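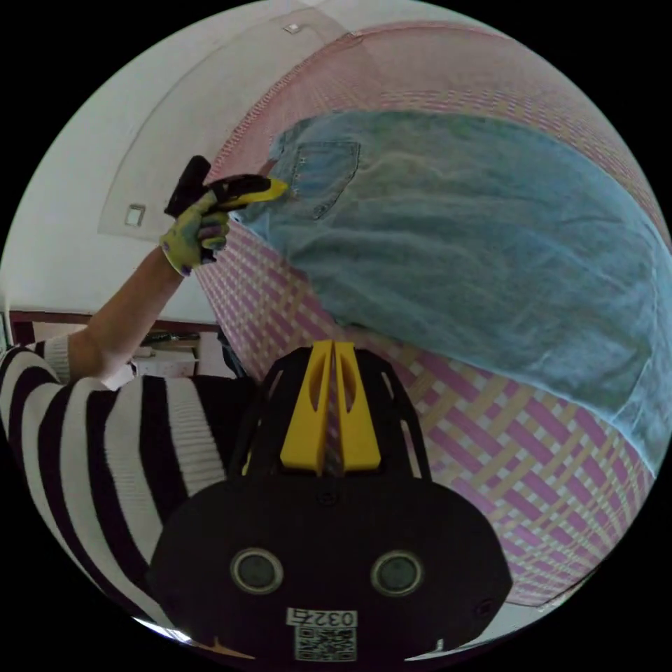 Gripper 0327 and a pale denim garment on the woven mat.

Home | Projects | Reports | Funding | Contact

Wustdale Garment Handling Project
Progress report to the Givholm Fund, May
Prepared by Laurinda Arruda

Where we are

The plan you approved promised 300 usable recordings of people handling clothes with hand-held grippers by the end of this period. We have 174. I would like to report that the gap is down to bad luck, and some of it is, but most of it comes from the way we wrote the schedule. We assumed that a recording made is a recording kept. Zaid Sabbagh has been checking every file before it counts toward the total, and he throws out more than we allowed for. The usual causes are a finger that lost its grip on the cloth partway through or a tracking trace that jumps when the hand turns over quickly.

Shirts and jackets with stiff seams have gone best. Knitwear has gone worst, and we have stopped taking new knitwear until we know what we want from it. Denim is slow but the files pass. Iqra Sethi thinks we should do more of it for that reason. I am less sure, as a large pile of denim recordings would make our numbers look healthy and teach us little about a T-shirt.

Equipment already bought

We own two working pairs of grippers. They have held up better than I expected. The printed fingers wear at the tips and we replace them from our own stock, which costs very little apart from the time spent refitting and recalibrating. That time was missing from the original budget and I have added a line for it.

The gloves were a late purchase. People asked for them after long sessions and I approved the order without much enthusiasm. Complaints about sore hands have dropped off. Whether the gloves change how people hold the tool is a fair question, and we haven't answered it. Files are now tagged glove or no glove so that someone can look.

The request for a third pair

The team wants a third pair at $1,775. Rasha Sayegh made the case at our last review: with one pair out for repair we are down to a single station, and people who have come in to record end up waiting. She is right about the waiting. I went through the booking sheet myself and found that most of the idle hours had another cause. The storage cards were full, or the garments for the next task had not been sorted and laid out. A third pair would have stood idle along with the other two.

I am therefore not asking you to release the money yet. I would like to hold it until the next report and see what happens when the cards are swapped at noon every day and the garments are set out the evening before. If a repair still stops work after that, I will ask, and I will attach the booking sheet.

The robot arm

The original plan has us choosing a fixed arm this summer. Dudás has given us a quote and a demonstration. The arm picked up a folded towel well, several times, on their table, with their towel. When Sawsan Matar asked to see it try a shirt we had brought along, we were told that this could be arranged at a later visit. No date has been offered.

Clallura offers a lease, with service included and a shorter commitment. On paper it costs more over the life of the project. It also leaves us with nothing at the end, which I have come to see as a point in its favor, given how little we know about what these recordings will be good for. Neither supplier has shown us an arm doing anything with clothing that was not folded first.

My recommendation is to put off the choice until one of them handles our garments on our surface. The woven mats we record on catch at the fingers more than a smooth table does, and any test that leaves them out will flatter the machine.

Budget notes

Spending on people is on plan. Spending on equipment is under plan, entirely as a result of the two decisions above, and should not be read as a saving. Consumables are over, mostly storage cards and gloves. I have moved a small amount from travel to cover them and would like your written agreement to that.

What we need from you

- Agreement to hold the money for the third pair until the next report.
- Agreement to move the arm decision past the summer.
- A view on the target of 300. We can reach it faster with easy garments, or keep the mix and come in late. I favor the mix.

Zaid's list of rejected files, with the cause of each, is available from him on request.

Related reports
Wustdale: first progress report and opening budget
Notes from the Dudás demonstration
Lease or buy: questions sent to Clallura
Finger wear and spare parts, first half
Recording room booking rules, revised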